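# Progress Report: Evaluation of the Masten Gripper Kit, March

Submitted to the Charbonneau equipment fund by the Walladau textile handling program.
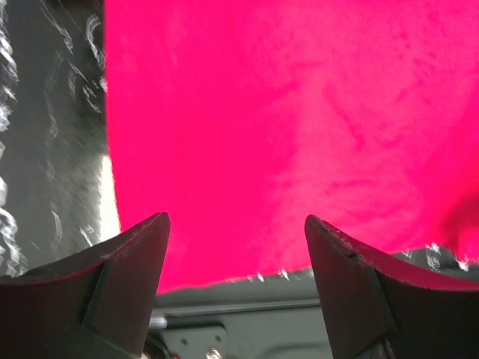 **Is the kit ready to be bought for all of the sorting benches?**

Not yet. The program recommends extending the review through the next reporting period and deciding on purchase once the finger pads have been tested on heavier fabrics.

## Work completed

The kit was installed at the Stornwood site and has been in use for 14 working shifts. Setup took three hours, including calibration of the wrist camera. Operators were trained from the printed manual supplied with the kit, supplemented by a short checklist prepared by the program.

Trials to date have concentrated on soft cloth with a brushed or felt-like surface. The two-finger design picks up a single layer reliably when the approach is made at a fold. Flat cloth remains difficult, and the grip force setting must be adjusted by hand between fabric types.

## Matters requiring attention

- Lint and stray fibers are to be cleared from the fingers at the end of each shift. The manual gives no cleaning schedule.
- Five replacement pads were ordered in February. Delivery is pending.
- The supplier's support desk answers inquiries within one business day, as the service agreement requires.

## Next period

Six fabric types will be added to the trials, beginning with denim and toweling. Spending remains within the approved budget, and no additional funds are requested.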